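발표 메모 (2019-05-03, 나만 보는 버전. 그대로 읽지 말 것!!)

제목: 흰 벽은 왜 자꾸 다른 색이 되나
물 챙기기. 색 견본 카드 봉투는 가방 앞주머니.

## 시작하면서

인사 짧게. 지난번처럼 자기소개 길게 하다가 시간 다 쓰지 말자.

안녕하세요, 오늘은 제가 제일 좋아하고 제일 많이 싸우는 색, 흰색이랑 회색 얘기를 할게요. 집 칠하고 가게 칠하는 일을 하다 보면요, 빨강이나 초록 고르는 손님하고는 싸울 일이 거의 없어요. 빨강 고르는 분은 이미 마음을 먹고 오시거든요. 그런데 "그냥 흰색이요" 하시는 분, 이분들하고 이야기가 제일 길어집니다. (여기서 좀 웃어주면 좋고, 안 웃으면 그냥 넘어간다)

질문 하나 던지기. 집에 흰 벽 있는 분? 손 들어보라고. 그럼 그 흰색이 따뜻한 쪽인지 차가운 쪽인지 아시는 분? 손이 확 줄 거다. 줄면 바로 다음으로.

## Pinden 집 이야기

제가 처음 크게 망한 집이 Pinden이라는 작은 빌라였어요. 북향 거실. 집주인분이 카탈로그에서 아주 깨끗한 흰색을 고르셨고, 저도 좋다고 했어요. 맞장구까지 쳤죠. 칠하고 다음 날 아침에 갔더니 거실이 하늘색이에요. 진짜로요, 연한 하늘색. 통을 잘못 땄나 싶어서 뚜껑을 다시 봤는데 번호는 맞아요.

북쪽 창으로 들어오는 빛은 대체로 푸른 기운이 돌고, 흰색은 그 빛을 그대로 받아먹습니다. 종일 직사광이 안 들어오니까 노란 빛이 섞일 틈도 없고요. 게다가 그 집은 바닥이 회색 타일이라 아래에서도 찬 빛이 올라왔어요.

결국 다시 칠했어요. 페인트값은 제가 냈고요... (여기서 금액 말하지 말기. 지난번에 말했다가 질문이 전부 돈 얘기로 갔음)

두 번째는 살짝 노란 기가 있는 흰색으로 갔는데, 카드로 볼 때는 집주인분이 싫어하셨어요. 누렇다고. 벽에 올리니까 그제야 "아, 이게 흰색이네요" 하시더라고요. 이 말을 제가 지금도 상담할 때마다 써먹습니다.

[넘김]

## 밑색이라는 것

용어 하나만 쓸게요. 밑색. 흰색이나 회색 안에 숨어 있는 색깔. 초록 밑색, 보라 밑색, 분홍 밑색, 노랑 밑색, 파랑 밑색. 순수한 회색처럼 보이는 것도 옆에 다른 회색을 갖다 대면 바로 들통이 나요.

여기서 카드 꺼내기. 회색 카드 한 장만 먼저 들고 "무슨 색이에요?" 회색이요, 하겠지. 그다음 초록 기운 도는 회색을 딱 붙인다. 그럼 앞의 카드가 갑자기 연보라가 됨. 이거 맨 뒷줄에서도 보이나? 리허설 때 뒷줄에서는 잘 안 보였으니까 카드를 들고 가운데 통로로 걸어 나가자. 마이크 선 조심!

설명은 이 정도로만: 우리 눈은 색을 하나씩 따로 재지 않고 옆에 있는 것하고 견줘서 봅니다. 흰 종이 옆에 두면 누렇던 벽이, 원목 옆에 두면 새하얘져요. 그래서 흰 벽을 고를 때 제일 먼저 봐야 하는 게 문틀, 걸레받이, 천장이에요. 이미 거기 있고 안 바꿀 것들.

혹시 "동시 대비"라는 말을 아는 분이 있으면 반갑게 받아주고 길게 빠지지 말기. 나 이거 시작하면 못 멈춘다.

이제 화면으로. 보라 기운은 제가 참 좋아하는 밑색입니다. 회색에 보라가 아주 조금 들어가면 이름 붙이기가 애매해져요. 어떤 분은 그냥 회색이라고 하고, 어떤 분은 라일락이라고 하고, 저희 작업자들은 "덜 익은 포도"라고 부릅니다. 밝은 회색이랑 나란히 있어야 비로소 티가 나고요. 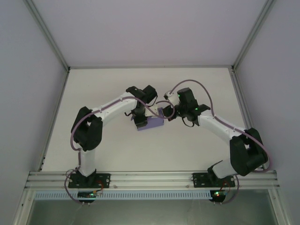
*밝은 회색 옆벽과 옅은 연보라빛 회색 뒷벽. 가운데 작은 블록은 더 진한 연보라.*

뒷벽만 한참 보라고 하고 조용히 다섯까지 세기. 말하고 싶어도 참기. 그다음에 옆벽을 보라고 한다.

보통은 처음에 둘 다 회색이라고 하세요. 그러다 누가 "어, 뒤가 좀 보라네" 하면 그때부터는 다들 보라로밖에 안 보여요. 한번 보이면 되돌릴 수가 없습니다. 손님한테 밑색 얘기를 언제 꺼내느냐가 그래서 어려워요. 계약 전에 꺼내면 고르는 데 한 달이 더 걸리고, 칠하고 나서 꺼내면... 네, 그건 꺼내면 안 되죠.

아, 그리고 같은 계열의 진한 색이 하나 있으면 옅은 색의 정체를 알아채기가 쉬워집니다. 거실에 보라색 쿠션 하나 놔보세요. 그동안 회색이라고 믿었던 벽이 슬슬 말을 걸기 시작해요.

[넘김]

## Amadi 카페, 전구 이야기

Amadi는 제가 단골이다가 일까지 맡게 된 카페예요. (커피 맛있다는 얘기는 해도 됨. 무화과 타르트 얘기까지는 하지 말 것)

사장님이 벽이 칙칙하다고 다시 칠하고 싶다고 하셨어요. 가서 보니까 벽은 멀쩡해요. 꽤 좋은 회색이었어요, 제가 탐낼 만한. 문제는 전구였습니다. 천장에 색온도가 다른 전구 세 종류가 섞여 있었거든요. 하나씩 나갈 때마다 집 앞 가게에서 그때그때 사다 끼우셨대요. 창가 자리는 푸르고, 계산대 앞은 노랗고, 화장실 가는 복도는 뭐라고 해야 할지, 약간 초록이었어요.

그래서 제가 벽 말고 전구부터 갈자고 했어요. 페인트 일 하는 사람이 페인트 일을 스스로 걷어찬 거죠. 전구를 한 종류로 맞추고 저녁에 다시 불렀더니 사장님이 벽을 새로 칠한 줄 아는 손님이 있었다고 좋아하시더라고요! 저도 기분이 좋아서 그날 케이크를 두 개 먹었습니다.

정리해서 말할 것:
- 견본은 낮에 한 번, 해 진 뒤에 불 켜고 또 한 번
- 전구를 바꿀 계획이 있으면 그걸 먼저 바꾼다
- 갓 색깔도 본다. 노란 갓은 벽을 전부 노랗게 만든다

연색성 얘기는 질문 나오면 그때. 슬라이드 뒤쪽에 숨겨둔 표가 있는데 글자가 너무 작아서 웬만하면 안 켜는 게 낫다.

## 견본 칠하는 법

여기는 실용적인 부분. 메모하시는 분들이 많으니까 천천히.

벽에 바로 손바닥만 하게 칠해보시는 분들 계시죠? 저도 예전엔 그랬어요. 그런데 원래 벽 색이 사방을 둘러싸고 있으니까 새 색이 제대로 안 보여요. 민트색 벽 한가운데 흰색을 조금 칠해놓으면 분홍으로 보입니다. 그걸 보고 "이 흰색은 분홍이네" 하고 멀쩡한 색을 탈락시키는 거예요. 억울한 흰색이 세상에 참 많습니다.

저는 두꺼운 종이를 씁니다. 한 변이 50센티미터쯤 되는 큰 종이에 두 번 칠하고, 테두리는 하얗게 남겨둬요. 그러면 기존 벽 색하고 사이에 여백이 생겨서 훨씬 정직하게 보여요. 종이니까 들고 다닐 수도 있고요. 창 옆에도 대보고 구석에도 대보고 소파 뒤에도 세워보고. 구석이 특히 중요해요. 벽 두 장이 만나는 데서는 서로 빛을 주고받아서 색이 진해지거든요. 카드로는 절대 안 보이던 밑색이 구석에서 튀어나옵니다.

(몸짓: 종이 두 장을 책처럼 펼쳤다가 천천히 접으면서 안쪽이 진해지는 걸 보여주기. 노란색 종이로 하면 제일 극적이다. 흰색으로 하면 망함, 해봤음)

세로로 세워서 보기. 이거 꼭 강조. 다들 식탁에 눕혀놓고 보세요. 눕히면 천장 조명을 정면으로 받아서 실제 벽보다 밝아 보여요. 벽은 서 있잖아요.

[넘김]

## Fallside 계단실, 견본을 너무 많이 만든 이야기

자백 시간. Fallside라는 오래된 상가 건물 계단실을 맡았을 때 제가 흰색 견본을 46장 만들었습니다. 네, 46장이요. 건물주분이 꼼꼼하신 분이었고, 저는 그때 의욕이 넘쳤고, 말려줄 사람이 없었어요. 계단참마다 쭉 붙여놨는데 둘이서 오르락내리락하다가 중간쯤부터는 아무것도 구별이 안 되는 거예요. 눈도 지치고 다리도 지치고.

그날 계단에 앉아서 40분 넘게 말없이 벽만 봤어요. 그러다 건물주분이 그러시더라고요, "처음 게 뭐였죠?" 처음 걸로 했습니다.

그 뒤로는 세 장까지만 보여드려요. 세 장 다 싫다고 하시면 다른 세 장을 가져가고, 먼저 세 장은 가방에 넣어버립니다. 다시 보여달라고 하셔도 하루는 버텨요.

(시간 확인. 여기까지 왔을 때 시계를 보고, 19분 이상 남았으면 광택 얘기까지 전부. 모자라면 광택은 첫 문단만)

## 광택

같은 번호인데 무광하고 반광이 다른 색처럼 보인다, 이건 많이들 겪어보셨을 거예요. 무광은 빛을 흩뜨려서 부드럽고 약간 밝아 보이고, 광이 있으면 각도에 따라 진해졌다가 허옇게 떴다가 합니다. 벽은 무광, 문틀은 반광으로 하실 거면 같은 번호로 해도 둘이 똑같아 보이리라는 기대는 내려놓으셔야 해요.

제가 주로 쓰는 게 Zastum 제품인데, 광고 아니고요, 그냥 손에 익어서 써요. 롤러 자국이 덜 남는 편이라 혼자 일할 때 편합니다. 다른 걸 쓰셔도 오늘 얘기는 똑같이 통해요. 다만 회사마다 같은 이름의 흰색이 서로 완전히 다르니까 이름만 적어서 다른 가게 가서 비슷한 거 달라고 하시면 안 됩니다. 칠한 조각을 들고 가세요.

그리고 마르기 전에는 판단 금지. 젖은 페인트랑 마른 페인트는 달라요. 밤에 칠하다 말고 저한테 사진 보내면서 색이 이상하다고 하시는 분들이 계신데, 주무세요. 자고 일어나서 보세요.

## 휴대폰 사진에 대해서 (질문이 꼭 나옴, 미리 말해버리자)

폰이 흰색을 자기 마음대로 맞춰버려요. 노란 방을 찍으면 덜 노랗게, 푸른 방을 찍으면 덜 푸르게. 그래서 벽 사진으로 색 상담은 되도록 안 합니다. 꼭 해야 하면 흰 복사지를 한 장 벽에 같이 대고 찍어달라고 해요. 기준점 하나라도 있으면 제가 짐작이라도 할 수 있으니까요. 오늘 화면도 마찬가지예요. 프로젝터를 한 번 거친 색이라 댁에서 보시면 또 다르게 보일 거예요.

## 질문 시간 메모

- "천장도 벽이랑 같은 색으로 해도 되나요?" → 된다. 낮은 방이면 오히려 권한다. 경계선이 없어져서 편안함.
- "아이 방 회색 괜찮나요?" → 취향이라고 하고, 밑색 따뜻한 쪽으로. 너무 단정적으로 말하지 않기.
- "올해 유행하는 색은요?" → 모른다고 하자. 정말 모른다. 칠하고 나서 오래 볼 사람이 고르시라고.
- "누렇게 변한 흰 벽은?" → 원인부터 물어본다. 담배인지, 주방 기름인지, 햇빛인지. 얼룩이면 차단 프라이머 먼저.
- "셀프로 하면 며칠?" → 방 크기 물어보고, 가구 옮기는 시간이 제일 길다고 말해주기.

카드 돌려볼 분들 앞으로 나오시라고 하고, 손에 커피 든 분은 내려놓고 만지시라고. 7월에 종이 견본 만드는 작은 모임을 하니까 관심 있으면 문 옆 명단에 적고 가시라고 꼭 말하기. 지난번에 이 말을 까먹어서 명단이 텅 비었다.

끝나면 카드 수 맞춰보고 봉투에 넣기. 연보라 회색 카드는 자꾸 누가 가져가니까 따로 챙길 것.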